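Contrôle avant hiver des locaux de stockage – liste de vérification commentée
Site Drullier, bâtiments Nadar et Gullar
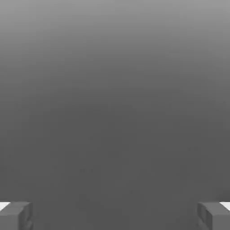
Temps de lecture : 3 min

La liste se remplit en novembre, avant la mise en chauffe. Une feuille par bâtiment. Cocher C (conforme), NC (non conforme) ou SO (sans objet), et écrire le commentaire à la suite du point concerné. Les commentaires ci-dessous sont ceux du dernier passage.

1. Accès et circulation

Porte principale, fermeture et joint bas : C
Joint remplacé au printemps côté Nadar. Léger jour à gauche du seuil, à revoir si l'eau entre.

Issue de secours dégagée : NC
Deux palettes devant la porte arrière de Gullar. Déplacées pendant la visite. Le marquage au sol est effacé et doit être repeint.

Éclairage de sécurité : C
Essai par coupure, tous les blocs ont répondu. Celui du couloir met plus de temps que les autres à s'allumer.

2. Toiture et évacuation des eaux

Gouttières et descentes : NC
Feuilles tassées dans la naissance côté nord. Nettoyage demandé. Repasser après la chute complète des feuilles, sinon le travail est à refaire.

Traces d'infiltration au plafond : C
L'auréole relevée l'an dernier n'a pas bougé. Contour tracé au crayon pour comparaison.

Lanterneaux, commande d'ouverture : C
Manivelle dure à Gullar – à graisser.

3. Électricité

Tableau fermé, repérage lisible : NC
Les étiquettes des départs 2 et 3 sont inversées à Nadar. Correction à faire par une personne habilitée, ne pas se contenter de décoller et recoller.

Dégagement devant le tableau : C

Prises 400 V, capots et fixations : C
Une prise a du jeu dans son boîtier mais le capot ferme. À resserrer hors tension.

Rallonges en service permanent : NC
Une rallonge alimente le chauffage d'appoint du bureau. À supprimer. Prévoir une prise fixe.

4. Incendie

Extincteurs en place, accessibles, plombés : C
Étiquettes de vérification à jour. Le support de l'extincteur à CO2 est fixé trop haut, à descendre lors du prochain passage du prestataire.

Plan d'évacuation affiché : NC
Celui de Gullar montre encore l'ancienne cloison.

Stockage de produits inflammables : C
Armoire Skanditz fermée à clé, bac de rétention propre. Fiches de sécurité dans la pochette de la porte.

5. Rayonnages

Plaques de charge visibles : C

Échelles et lisses sans déformation : NC
Choc sur un montant en bout d'allée, à hauteur de transpalette. Alvéole vidée et condamnée jusqu'au remplacement. Ne pas redresser le montant.

Goupilles de sécurité : C
Il en manquait 2, remises sur place. Le sachet de rechange est dans le tiroir du bureau.

6. Chauffage et hors gel

Aérothermes, grilles dépoussiérées : C

Calorifugeage des tuyaux d'eau : NC
Gaine ouverte sur environ 88 cm derrière l'évier. Réparer avant les premières gelées.

Vanne d'arrêt manœuvrable : C
Manœuvrée dans les deux sens. Volant repeint en rouge.

Suites à donner

Les NC des rubriques 1, 3 et 5 sont traités en premier. Tout point non levé est reporté sur la feuille suivante avec la mention « reprise ». L'original reste dans le classeur du bureau Nadar, une copie est affichée à l'entrée de Gullar.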